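# Kolodura laundry notes

Working notes on front-loader care, kept in Markdown so they can be corrected. Most of what gets repeated about washing machines comes from people selling something to pour into them, and I started this file after getting tired of it. Last revised Nov 25, 2022.

## What is in it

- 352 entries, one per wash or cleaning job, in `entries.csv`
- 18 products and home remedies tried, in `products.csv`
- a `doubts.md` file, longer than I would like

Entries from before March used a different smell scale (1 to 5, now 0 to 3). I converted them by hand. Treat them with suspicion.

## Claims I don't buy yet

**"Run vinegar monthly."** The Nerorine forum swears by it. Thirteen entries use vinegar and the smell scores are all over the place. Nothing there I would call a result, and I wouldn't want it sitting on rubber.

**"Descaler tabs pay for themselves."** Skustier tabs did nothing I could separate from an empty hot cycle. My water is soft, so try them yourself if yours isn't.

**"Good for 2,000 washes."** Chacko prints this on its replacement gaskets. I have no idea how anyone would check.

## What seems to help

Wipe the gasket, including the fold at the bottom where lint collects. Leave the door open between loads. Use less detergent than the cap suggests.
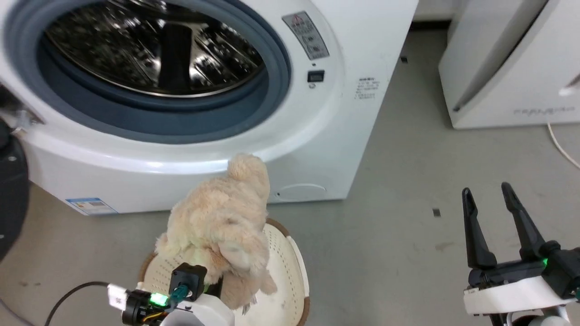 I still can't say how much of the improvement comes from wiping and how much from airing, as I began both in the same week. Bad planning on my part. Anyone willing to do only one of them for a couple of months would be adding more than I have.

## Known problems

- Smell scores come from one nose.
- Load weights are guesses in the towel entries.
- `filter_cleaned` is blank where I forgot. Blank does not mean no.

## Reuse

Take what you want. Please keep the doubts file with the rest.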